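Trutik Everyday Tableware: Gallery

Posted 2/23/25

Trutik makes plain plastic tableware for kitchens, break rooms and kids' rooms. The gallery covers the cups in the current range, with notes on color, care and storage. Colors on screen can look a little different from the cup in your hand, so order a single before you order a set if the shade matters to you.

The cups come in one shape only. The side tapers from the rim down to the base, and there is no handle. We tried a handled version with Pellegrini, the shop that carries most of our bowls, and dropped it because it would not stack.

Orders go out from the Breltutitz warehouse. Singles ship in a padded mailer. Sets ship in a box with a paper sleeve between cups. Item 817 is the two-color pair, and item 41 is the matching tray, sold separately and out of stock until April.

Care is the same for every color. Wash with a soft sponge and let the cups dry upside down on a rack. Coffee and tomato juice will mark the inside if left overnight. A paste of baking soda and water takes most of that off. Scouring pads leave the matte finish shiny in spots, and the shine doesn't come out.

If the cups are for a bathroom, empty them daily and wipe under the base. Toothpaste dries into a ring there.

Cups, teal and pink

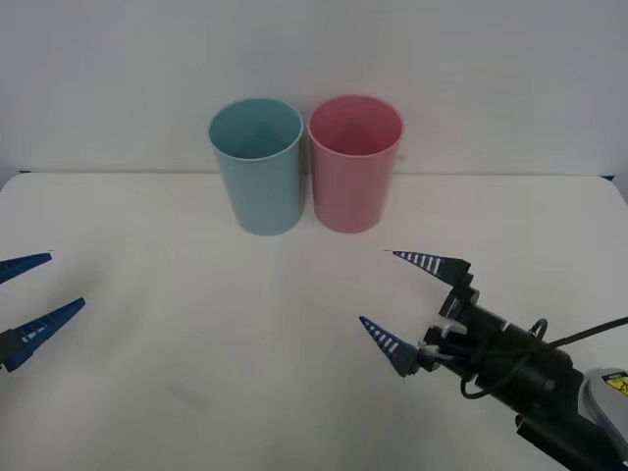 Teal on the left, dusty pink on the right. Same size, same matte finish, wider at the rim than at the base.

Can I store them stacked?
Stack them only when they are fully dry. Damp cups stick together, and pulling hard on the rim can bend it. If two are stuck, run warm water over the outer one and twist gently.

Returns are accepted within 30 days if the cups are unused. Put the order slip in the box. For a color swap, write the color you want on the back of the slip.

Store displays of the range are at Pellegrini and at the Nuvbridge outlet, ground floor, next to the dish towels.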